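A small shelf for the bowls

When I moved to Mornden, I had only one good table and no cupboard. The bowls stood in a tower beside the sink, and each morning I had to lift the whole tower to take the one I wanted. My neighbour Pin-yu Hung told me to buy a low shelf and put it on the table itself. I paid 400 for mine at the market in Tesgate, and I carried it home on the bus.

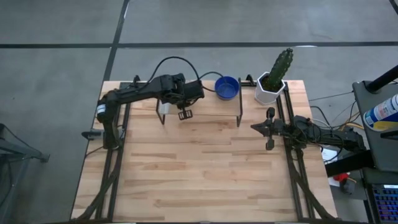
The little shelf at the back of the table.

I have since learned that I must not fill every place. At first I put everything on top, also letters and keys, and after one week I could not find the bowls any more.

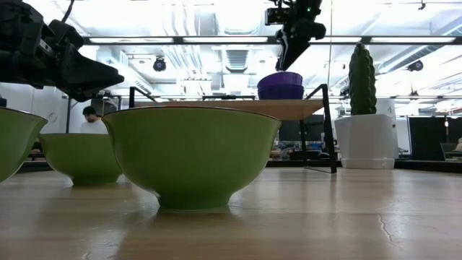 Colour is how I decide what goes where. My mother did it by size, and she was very strict with us. For me it is easier to keep the purple bowls on the shelf, one inside the other, and leave the green ones down on the table. Karim Ragab says it looks like a shop.

Small saucers are more difficult. I don't like to pile them, so they wander over the table until somebody needs the space for dinner.
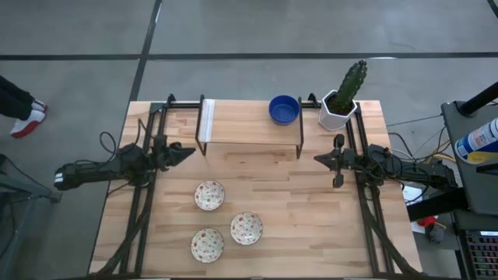
In August my cousin Kai-wen Chien will stay with me, and he eats soup at all hours. I will need the bowls close to the stove then, and perhaps a second shelf.
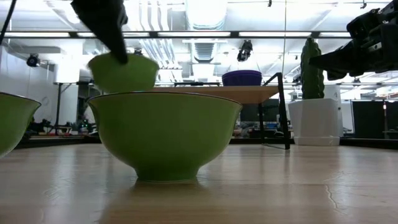

Green bowls in front, purple one behind.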